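Ask her about the laundry and she puts her coffee down. She has worked on mobile robots for most of her adult life, currently on the project her group calls Adugna, and she agreed to talk on one condition, that we leave out her name and let her say what she thinks of the sales videos.

"They're very good videos," she says. "I have watched a machine fold a towel in one of those, and I thought, fine, now do the sock that's stuck inside the towel."

I had come with a simple question. Every spring for the past few years a company has told me that a robot will soon be doing my dishes, and every spring I am still doing my dishes. Are the chores coming or not?

"Some of them came a long time ago," she says. "You have a dishwasher. You just don't call it a robot because it stays put and you load it. The loading is the chore that's left, and the loading is hard."

Her own work is less glamorous than dishes. Adugna is a wheeled machine meant to carry things from one building to another: mail, supplies, eventually lunch. It has no hands. It is supposed to get across open ground, arrive at the correct door and not bother anyone on the way. I said this sounded like something that ought to be solved by now. She gave me a look I have since seen on plumbers.

"Everyone says that. It's a big flat surface, so where's the problem? Part of the problem is that it's a big flat surface. In a hallway you have two walls telling you where you are. Outdoors you have slabs, and then more slabs, and a building a long way off. People come through on bikes whenever they like. They don't keep to a lane."

She wanted me to see the job from the machine's height before I wrote anything rude about it.
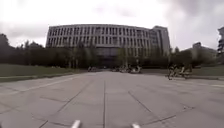
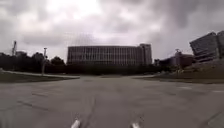
The crossing under heavy cloud, with the white tips of the robot at the bottom of both views.

"A person looks at that and says, walk toward the big building," she says. "You'd do it while reading your phone. For the machine, every seam in the paving is something to have an opinion about. Is that a line, is it a step, is it a shadow? And then there's the grass. Grass next to paving looks easy until the light goes gray and the two start to look like each other."

How often does it get across without help? She says that depends on who is counting, and then counts. In March the group ran 87 crossings on their own route. In 78 of them no person stepped in. I said that was better than I expected.

"It's better than my boss expected too. Now turn it around. Nine times a human had to go and get it, or talk to it, or push a button. If a delivery kid needed rescuing nine times, would you keep him? And that's one route, which we know by heart. Move it to a different route and I wouldn't promise you anything."

Seven of the nine, she says, were the same thing: the machine stopped for a person, the person stopped for the machine, and both of them waited. The person was usually being polite. No amount of extra computing power has fixed that so far, in her view, and she is tired of being told it will.

I asked about the competition. A firm called Skarnon sells a cart for stockrooms, and Plomach has shown a home machine with two arms that puts away groceries. She is kinder to the first than to the second.

"Skarnon does one dull thing in a room that has been arranged for it. The shelves are where they should be, the floor is painted, the staff have been told to keep their feet out of the way. That works, and I'd buy it if I had a stockroom. But look at who changed. They rebuilt the room for the cart. Are you going to rebuild your kitchen?"

And Plomach? "I'd like to bring my own groceries to the demo. I've asked. They have a bag they prefer."

She does think shop floors will get useful machines sooner than houses will, mostly for moving bins and washing floors at night when no customers are there. She puts the home a good deal further out and refuses to name a year. I pushed, and she still refused.

"I named a year once, when I was younger, to a man with a notebook. It has come and gone."

What would change her mind? She thought about that for a while. A machine that could do a thousand crossings in a row, she said, in any weather, with the engineers at home in bed. Then the same machine in a town it had never been to. After that she'd be willing to talk about hands.

I told her I'd been offered a place on the waiting list for Pluvumico, a window-washing device that costs more than my car. She asked how many windows I have, and whether I own a bucket.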